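Urkari Bench Arm and Starter Task Set

Home > Equipment > Small arms > Urkari

The Urkari is a tabletop arm for labs, training workshops and small shops that want to find out which of their chores a machine can take over. It comes from Pruseo with a two-finger gripper, a controller, a mounting clamp and the starter task set. Reach and payload are suited to bench work. It will not lift a toolbox, and it is not meant to work near small children or pets.

What it can do now

Buyers usually ask about dishes, laundry and tidying. The plain answer today is some tidying, a little sorting and no laundry. With rigid objects of a known size on a flat surface, the arm does well. In our February trials it was given 41 pick-and-place jobs with blocks, jars and boxed parts, and it finished 35 without help. With folded towels the result was poor enough that we took cloth out of the starter set.

On the shop floor the picture is somewhat better, as parts tend to come back in the same shape every time. Putting fasteners into bins, moving blanks to a fixture and clearing finished pieces off a bench are all fair jobs for it. Reaching into a mixed scrap bin is not.

The starter task set

The tasks begin with colored cubes and a whiteboard. A target is drawn on the board by hand, and the arm is told in words which cube goes where. It is the same skill as putting a cup back on its shelf or a part on its mark, with fewer things to break. The marker lines can be as rough as you like. Engelbert Bühler, who wrote the task cards, asks users to draw their own targets freehand and to redraw them between runs.

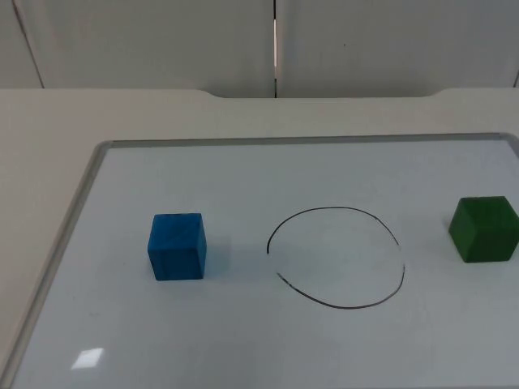 Later cards add containers with lids, a drawer and a dish rack. Each card gives the starting layout, the spoken or typed instruction and what counts as done. A cube resting on the line is a miss. So is one that lands inside and gets knocked out again when the gripper backs away — this happens more than you would expect with a new gripper setting.

In the box

Urkari arm with two-finger gripper
Controller and power supply
Clamp for table edges up to 41 mm
27 task cards
Cube set and dry-erase marker
Printed setup guide

The whiteboard is sold separately. Any flat board that stays put will do.

Setup

Allow 25 minutes for the first setup, most of it calibration. Clamp the arm to a table that does not wobble. Recalibrate if the table is moved. Glossy boards can throw glare from ceiling lights, so check the camera view before you start a long series of runs.

From a customer

"We bought it to clear the packing bench. It can do the boxed parts and it can't do the bags. I still keep it running in the afternoons." — Corina Wieser, Oddsson

Support

Spare fingertips ship in packs and are the only part most users will replace. For questions about task cards or trial units, write to Elikem Ankrah in the Pruseo equipment office.

Page updated 26/06/2018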